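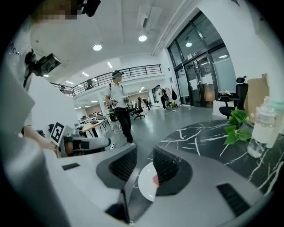
A round white plate with a small red item at its edge

Plate (tableware)

A plate is a broad, mostly flat vessel on which food is served or eaten. Most plates are round, with a raised rim that keeps food and liquid from running off. Plates are made from fired clay, glass, metal, wood, plastic and pressed plant fiber. The word comes from an Old French term meaning "flat," and in English it has also been used for household goods made of silver or gold.

Parts

The flat central area is called the well. It is enclosed by the shoulder, a short slope that leads up to the rim. The rim, also called the lip or the ledge, may be wide, narrow or missing altogether. A plate without a rim is known as a coupe plate. On the underside, most ceramic plates have a foot, a low ring that carries the weight of the plate and holds the well slightly off the table. The foot is usually left without glaze so that it does not stick to the kiln shelf during firing.

Types

Plates are named for the course or food they are meant to hold. The dinner plate is the largest in a standard place setting. Salad, dessert, and bread plates are smaller, and in many sets the salad and dessert plates are the same piece. A soup plate has a deep well and a wide rim. A charger is a large decorative plate laid under other dishes and is not usually eaten from. A serving plate of greater size, often oval, is called a platter.

Sizes have never been fixed by a single rule. Older dinner plates tend to be smaller than those sold for home use today, and plates from older sets may fit cupboards and dishwashers that cannot take newer ones.

Materials

Earthenware is fired at a fairly low heat and remains porous unless it is glazed. Stoneware is fired at a higher heat and is harder and denser. Porcelain is made from a fine white clay and can be thin enough to let light through. Bone china contains bone ash, which gives it strength along with a warm white color.

Pewter and wooden plates were common in European homes before cheap ceramics became available. A flat wooden board used for the same purpose was called a trencher, a name it shared with the thick slice of stale bread that had served as a plate in earlier centuries.

Manufacture

Round plates may be thrown on a potter's wheel, but most factory plates are shaped by machine. In the method known as jiggering, a slab of clay is laid over a turning mold that forms the upper face, while a shaped blade cuts the underside and foot. Oval and square plates are more often pressed or cast. The shaped clay is dried, fired, glazed and fired again. Decoration may be placed under the glaze, where it is protected from wear, or over it, where a wider range of colors can be used.

The Farthorpe works

The Farthorpe pottery at Dradden began as a maker of drainage tile and turned to tableware under the Bellamy family. At its height it employed 385 people and operated 14 kilns. Its plain white dinner plate, sold mainly to hotels and boarding schools, stayed in production for 110 years with only minor changes to the foot. Decorated ware was always a small part of the output. The best known pattern, Millevska, has a narrow blue band and a border of oat leaves.

After the works closed, its pattern books and sample plates passed to the Dradden town museum. A catalog of the collection by Celina Czarnecka lists 315 pieces, among them several trial plates that were never sold. Czarnecka divides the white ware into early and late groups by the shape of the shoulder. The museum shows part of the collection each November.

See also

Bowl
Charger (tableware)
Place setting
Saucer
Trencher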